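Findeo desk organizer, three months in
August 27, 2020

I have bought a lot of desk organizers. Bamboo ones, wire ones, a spinning one that flung paper clips at me. So when Danuta Jabłońska from my sewing group started going on about the Findeo, I rolled my eyes a bit, and then I ordered one that same night (of course I did). It was $80 at Povutora, and that's more than I've ever spent on something to hold pens. It took 19 days to get to me back in May.

What you get for the money is a white plastic base split up into compartments, a round container with a light gray lid, and a tall white pole. The pole is the thing that sold me. I clip my pattern pieces and to-do notes to it so they hang at eye level instead of sliding off the desk every time I move my elbow. I honestly expected it to wobble. The first day it did! Then I pushed it down harder into the joint at the bottom, heard a click, and it's been steady ever since. The instructions skip the click entirely, so consider yourself warned.

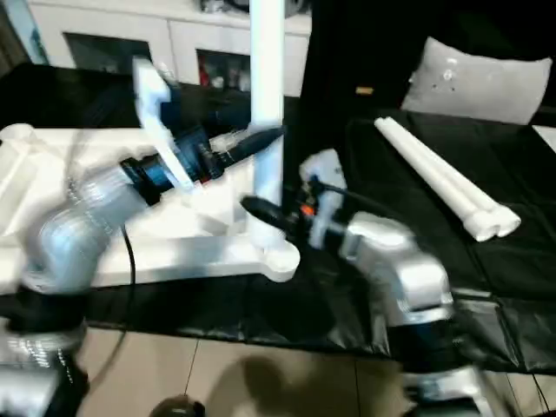
The tall white pole, with a black object on either side of it.

One thing about the height: measure first if you have a shelf over your desk. I didn't, and the whole setup had to move to the table in the back room. I'm happier with it there, but I wasn't happy that afternoon.

Now the compartments. The walls are thin, much thinner than I pictured from the listing, and my first thought was that I'd snap one inside a week. I haven't. They flex a little if you lean something heavy on them and then go right back. Thin walls also mean more room for actual stuff, so I've come around. Seam rippers, chalk, my good scissors, the bad scissors, a tape measure and a truly silly number of markers all have a spot now. My one real gripe is that the corners collect lint. You can't get a cloth in there, so I use an old paintbrush and grumble. 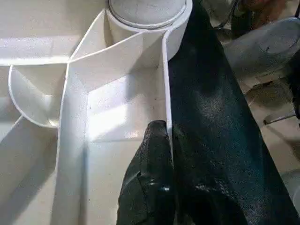
I'm more torn about the lidded container. It's great for pins and buttons, and I love that I can knock the desk without sending them all over the floor. But the lid is smooth all over, with no knob or tab, and if I've just put on hand cream I can forget about opening it. Leire Garrido has the same set and stuck a little felt loop on top of hers. I keep meaning to copy her.

White plastic shows everything, by the way. Pencil smudges wipe off with a damp cloth. Marker doesn't, at least not completely, and I have a faint blue streak in the front section to prove it. A dark version would be so much more practical for craft people, Findeo, if you're reading!

Before this I was looking at the Ansari, a cheaper one with fabric pockets. Merle Mahuika has that and she's fine with it, though hers slumps when it's full. If you only need a place for pens and mail, I'd probably go that way and keep the change.

Four stars from me. I'd knock the price down and put a grip on that lid, and I'd still buy it again - I've already got one picked out for my sister's birthday, so please don't tell her.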